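Search this site
Search

Leave the back lanes unsealed

16th September
By the Skerkport desk

Brindthorpe council proposes to seal every rear lane in the old town by December, at a cost of $1,049 per metre. I think the program should be cut back to the lanes that need it.

A sealed surface sheds nearly all its rain. Compacted gravel sheds less, though how much less depends on the fines content and the grade. The drains behind Osik Street were sized for the lower figure, and the council's report models only 3 of the 9 catchments.
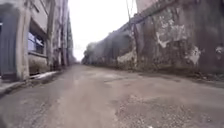
Maintenance is the stronger argument for sealing. Gravel needs regrading, and ruts form where bins and delivery vans follow the same line. But a grader pass is cheap, and a lane carrying fewer than 100 vehicles a day can go a long time between passes. Kalniņš Lane carries more than that and should be sealed. The rest should get crushed rock, a proper crossfall and a fixed inspection interval written into the budget.

Related
Kerb heights and the bin truck problem
Osik Street drains: what the survey left out
Parking permits, again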